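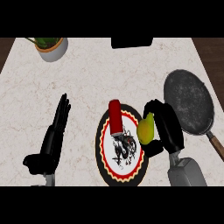 How to measure up a rental flat before you move in

I've moved four times now and only once did the sofa fit through the door first time, so I've got a bit fussy about measuring! Ask the letting agent for a second viewing (mine in Stusitbridge gave me 22 minutes, plenty) and take a steel tape, a pencil and a pad.

Start outside. Measure the front door of the building, the lift and any turn on the stairs, then your own front door with the door open, because the door itself eats up space.

Next, do each room. Go wall to wall at skirting height and write it in millimetres – my living room was 3181 across, and the floor plan had rounded it up, cheers for that. Mark the sockets, radiators and which way every door swings.

In the kitchen, check the gap for the washing machine, and the depth too, as pipes at the back can steal a fair bit.

At home, draw it all on squared paper and cut out your furniture to the same scale. Shuffle the bits about with a cup of tea. Anything within 16 mm of a doorway's width I'd measure again before booking the van.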